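Workshop tips: getting more out of the Ursu bench cell for PC refits

Filed under: Workshop, Electronics, Automation

We rented the Ursu cell from Storkport for 2 months to see if it could take over the dull part of desktop refits: processor in, memory in, next machine. It is a rental kit with two arms, a slatted aluminum table and software that replays and adjusts taught moves. The notes are from our own bench in Jillwood and assume the standard install.

Preparing the machine

Remove the side panel and lay the tower flat, open side up. Push it against the same stop every time. The software corrects for small shifts in position, but a case that has been turned a few degrees costs a new calibration pass.

Blow out the dust before the case goes on the table. Dust on the board also confuses the wrist camera at close range.

Raise the socket lever and frame by hand. The cell can be taught to do this, and Costel Cozma spent most of an afternoon teaching it. We went back to fingers. Check the contacts with a magnifier while you are there.

Tie back any cable that crosses the socket or the memory slots. Drive cables are the usual offenders. Use a reusable strap, so the next person can undo it without cutters.

Laying out parts

Storkport supplies a file for the parts tray and you print it yourself. Print it in a matte gray. Our first one was glossy white and the camera lost the edge of the processor against it.

Set the processor in its recess with the corner mark facing the way it will sit in the board. The gripper does not turn it for you unless you pay for the extra module.

Memory goes in the long slot, contacts down. Wipe the slot with a dry brush between batches.
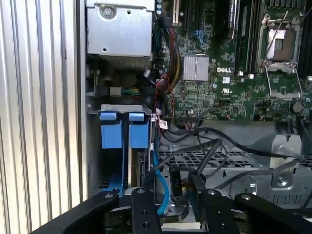
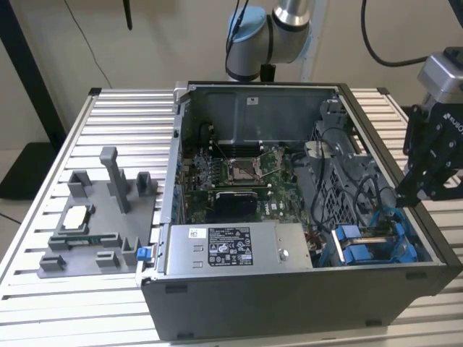

Socket frame raised, tower on its side.

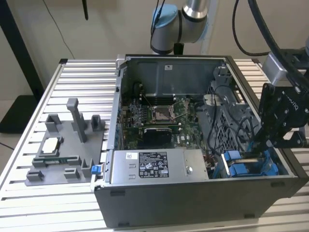
Running the job

Start at reduced speed. The slider goes to 100 and we never found a reason to pass 57 with an open socket. Above that the arm settles late and the part swings slightly at the end of the move.

Keep the arm's own cable clear of the tower rim. Run the full path once with nothing in the gripper and watch the cable, all the way to the far corner of the case.

Close the socket lever by hand as well. Silviu Onu disagrees and lets the arm do it on older boards. He has not bent anything so far.

Check finger screws each morning. Ours worked loose in the second week, and the only symptom was memory going in at a slant.

Cost and support

The rental came to nearly 600 a month with the tray file and phone support included. Support is handled by Flevden, and Irina Olteanu there answered most questions the same day. The printed manual is weak on recovery after a stop. Ask for the longer PDF.

For a shop doing a handful of refits, a person with a screwdriver is faster. With long runs of one model, the cell holds its pace and the operator can strip the next case in the meantime. Mixed models are where it loses time, as each board layout needs its own taught positions – save them under the board number, as the case name can cover several layouts.

Storage between jobs: park both arms high, cover the tray, and take the processor out of its recess before you go home.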